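December, late, kitchen table

Home at last, shoes off, tea made, and I want to get this down before I sleep and lose half of it. The open day at Fikasden was today! I have been looking forward to it since Cillian forwarded me the invitation, and I was awake before the alarm like a child going to the seaside.

The bus out

Left in the dark with a cheese roll in my coat pocket. Took the 13 as far as the roundabout and walked the rest, which the website called a short stroll and my left knee called something else. The road goes past a garden centre selling off its wreaths and then a long wall with nothing on it, and I was sure I had gone wrong until I saw a paper arrow taped to a gatepost. Cillian Hegarty was already inside the door with a lanyard round his neck and a mince pie in his hand. He hasn't changed since Solanki, except for the beard. We worked two desks apart there for years and I still owe him for a birthday lunch, which he mentioned.

The big hall

They started us off in the hall with the Droser, the tall yellow arm they use for stacking crates. I had only seen one on film. It is much quieter than I expected, more of a sigh than a whirr, and it sets things down so gently that a woman beside me said "oh, well done" to it out loud. The floor space they have is 4,000 square feet and they seem to have filled every bit of it with cables and shelving. There is a painted line you mustn't cross and a very polite young man whose whole job was to watch our toes.

I asked what happens if a crate comes in crooked and he got properly excited and fetched a crooked crate. The arm stopped, had a sort of think, came at it from the other side and picked it up. We all clapped. Then he tried it even more crooked and it gave up and put a light on, and I liked that just as much. I would rather a thing put its light on than carry on regardless, and I know people I could say that to.

Védís Vigfúsdóttir's talk

After the tea break we had Védís Vigfúsdóttir, who runs the hand work side, the project they call Nedach. I wrote so much down that my pen went. Her point, as far as I followed it, was that lifting a crate is easy next to the things we do at home all day without looking - picking up a packet, turning it round, putting it where it belongs among everything else on the table. So they have people do those jobs with a gripper they hold themselves, with a camera on it, and the robot learns from what the camera sees. You are the arm, in other words. I thought that was marvellous. All those years of clearing the table and I was sitting on expertise!

They have 565 recordings of table tidying alone, and she put several up on the big screen, one after another, done in different homes with different tables. She talked over them very fast and kept stopping to point. There was a spoon that took four goes. There was one with a sock, and a groan went round the room, because anyone who has paired socks knows a sock has no proper edges.

Somebody at the back asked why they don't just do it all in one clean room with a plain white table. She said the busy tables are the ones she wants, patterned cloth and toys and all, and that a machine brought up on white tables would be lost the moment it came to her mother's house. It would certainly be lost in mine. I looked at my own table when I got in tonight and there was a torch, a jar of buttons, the gas bill and a satsuma.

The medicine box was my favourite of the lot, and I asked whether I could have a still of it to keep. She sent it across to me on the spot. It's such a beautiful cloth too, all peonies and long feathers, I'd have it here tomorrow. The box is upside down to us, with Chinese on it and MeteoSpasmyl in teal letters, and the two black fingers have it by its ends, just by the tips. Cillian read the 20 off the corner before I had found it, he always did have the better eyes. What I keep going back to is the dark blue pads. She said the padding is where half the arguments in her team come from: too soft and a box swings, too hard and you dent the cardboard. I pinched the tea caddy just now with two fingertips, end to end, to see how it felt, and you do have to concentrate.

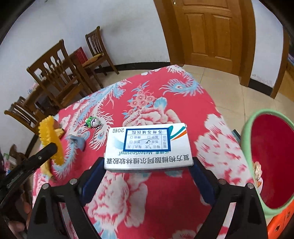 Having a go

Then it was our turn! They had a couple of the hand-held grippers out on benches at the side and a queue formed straight away, and I am not ashamed to say I was near the front of it. You squeeze and the fingers come together, heavier than it looks, and your wrist wants to do what it has always done and can't. I got a matchbox on the second try and dropped a teabag four times. Cillian did a whole row of corks and was unbearable about it all the way to the coats.

Védís came by while I was on the teabag and told me to come in lower and slower, and not to look at my own hand. Got it the very next go. I asked if they ever want people from outside for a day's recording and she took my address down, so we shall see. I'd do it for the bus fare.

Must ring Maura about the spare chairs. Must find out where one buys a tablecloth with peonies. Missed the early bus back and shared a bag of chips at the stop with Cillian, who paid, so now I owe him for that as well.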